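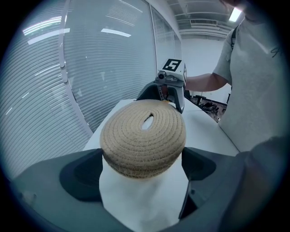

The question before this list is whether a machine can yet be relied upon for the ordinary chores of a household or a finishing shop, and the Bureck office has been asked to reply on behalf of the working group. Our position is that the answer depends far more on the material than on the name of the chore. Discussion here has centered on dishes, boxes and folded towels. A coiled piece of jute-like rope, with a small opening near the top and fibers standing out from the outer rows, is a harder matter, and it is closer to what members with craft and housewares lines handle every day. Two grippers working at such a piece must agree on where its edge is, and a curved, ribbed rim does not offer them a flat place to close on.

The message under reply is quoted in part below.

> The Prandine office requests a plain statement from
> the working group before the budget round in January.
> Several member shops have been told by vendors that
> soft goods handling is "solved" and that packing and
> light finishing benches may be converted within the
> year. Our own households section has received similar
> questions regarding laundry and tidying.
>
> We ask in particular:
> whether any member has run a machine on woven or
> corded goods for a full shift without a person
> standing by; and whether the group would support the
> purchase of 4 bench units for shared use at Haven.
>
> We would prefer a yes or no on each.

On the first point, the answer is no. The longest trial reported to this office was held at the Haven site and covered 330 handling attempts on mixed woven goods. Of these, 29 required a person to step in. The usual causes were a piece turned over in transfer, a loose fiber caught in the jaw, and two pieces lifted together from the stack. A person was present throughout, and the site has not asked to run the bench in any other way.

Members should read that figure with care. The goods were presented one stack at a time, on a clear table, in a fixed position. None of the trials included sorting by size, trimming, or checking the stitching between rows. Those tasks take up most of the working day at a finishing bench, and the Haven trial says nothing about them.

The household case is weaker still. A bench can be arranged to suit the machine. A kitchen drawer or a linen closet generally cannot, and the person who lives there will not wish to rearrange it each evening. We have seen single tasks done well in homes, among them moving cups to a shelf and placing cloths in a bin. We have not seen a sequence of such tasks carried through from start to finish on a day when the room had been in normal use. The office would welcome any record to the contrary, provided it includes the failed attempts.

On the second point, the working group does not support the purchase of 4 units at this time. It would support the lease of one unit for a period of 10 weeks, subject to the following:

1. Each member shop sends its own goods, including seconds and worn pieces.
2. Every intervention is logged, however brief.
3. Time spent setting out and collecting the goods is counted as part of the job.
4. The results are posted to this list in full.

The Prandine office asked for a yes or no. On conversion of benches within the year, the group's answer is no. Shops that have already signed a letter of intent are advised to ask the vendor for a trial on their own stock before any deposit is paid.

Comments on the lease terms should be sent to the list and not to individual offices. A draft log sheet will be circulated separately.

Bureck Office
for the Working Group on Handling and Light Finishing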